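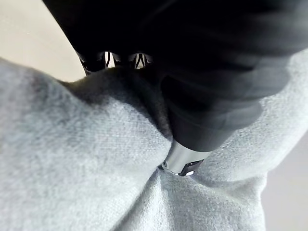
Thread count, according to Su-chen Liu, is the wrong number to ask for when buying cloth by the yard, and most shops go on printing it because customers go on asking. Her preferred figure is weight per area, followed by the type of weave. With those two, a buyer can predict most of how a cloth will fold, drape and wear. Without them, the buyer has a color and a price.

The argument has been running for several years in Plivdale, where the Drendero remnant market sells ends of bolts from the mills. Remnants arrive without labels. Fiber content is sometimes penciled on the cardboard core and sometimes not. What remains is inspection by eye and by touch, and it can be done with more method than most buyers give it.

Weave first

Three basic weaves cover most household cloth. In plain weave, each crosswise thread passes over one lengthwise thread and under the next. The surface is even and looks the same on both faces. In twill, the crossings shift sideways by one thread on each row, and the shift shows up as a diagonal line. In satin weave, long stretches of thread lie on the surface with few crossings, so the face is smooth and snags easily.

Fewer crossings per inch leave the threads freer to move. A twill will therefore usually bend more readily than a plain weave made from the same yarn at the same spacing. It can also be packed more tightly, which is how heavy work cloth is made. The two effects pull in opposite directions, and a dense twill can be stiffer than a light plain weave of the same fiber. Weave alone settles nothing.

The direction of the diagonal is worth noting before cutting. Two panels cut from opposite faces of a twill will show lines running opposite ways, and the difference is plain once they are sewn side by side. Ainhoa Bravo chalks a small cross on the chosen face of each piece as it comes off the bolt.

Weight second

To get a weight per area, a sample of known size is cut and put on a kitchen scale. Pale gray cloth of the soft kind is hard to judge by eye, as shading in the folds makes it look thicker than it is. A scale removes the question. A square 1000 millimeters on a side gives grams per square meter directly, but few sellers will cut that much for a test. A square 100 millimeters on a side is enough if the scale reads to a tenth of a gram. The result is multiplied by 100.

Very heavy cloth is also sold at Drendero. One canvas offered in July was marked at 806 grams per square meter, a weight suited to covers and slings and beyond most home sewing machines once it is folded for a hem. Baltasar Pacheco bought the whole end, 609 millimeters wide, for tool rolls.

Pressing, pinching, releasing

The touch test has two parts. The first is a press. The cloth is laid over something with give, such as a folded towel, and pressed with one fingertip. A limp cloth dips close to the finger. A stiffer one spreads the dip over a wider area, and the edge of the hollow is shallow. The second part is a pinch. A fold is raised between finger and thumb, held for a slow count of five and let go. The crease that stays behind is compared with one made the same way in a cloth the buyer already knows.

Comparison matters more than any single reading. Leandro Aranda keeps a ring of reference squares, each marked with weave and weight, and presses the unknown cloth and the nearest match one after the other on the same towel. Changing the towel between the two spoils the test.

Coarse twills need a little more care. A teal cloth with a visible diagonal and flecks of lighter and darker thread may be woven from mixed yarns, and the flecks say nothing about fiber. They do hide lint and small stains better than a flat color would. The pressing test should be repeated at three or four spots, away from any existing fold.
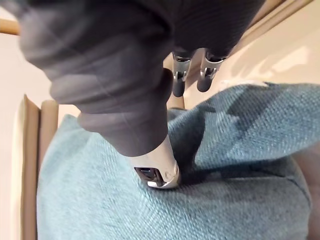

Washing before cutting

Any remnant of unknown fiber should be washed once before it is measured for a project, at the temperature it will get in use. The sample square is the cheapest place to begin. It is measured along both thread directions, washed, dried flat and measured again. Lengthwise shrinkage is commonly the larger of the two, as the lengthwise threads are held under tension on the loom.

Raw edges should be zigzagged before the full piece goes in the machine. Twills with thick yarn fray quickly, and a tangled edge can pull the cloth off grain.

Storage

Heavy cloth is best rolled on a tube. Light cloth can be folded, provided the folds are moved every few months. The reference squares go on a ring or in an envelope, with weave, weight and shrinkage written on a sewn tag. Ink directly on the cloth tends to wash out.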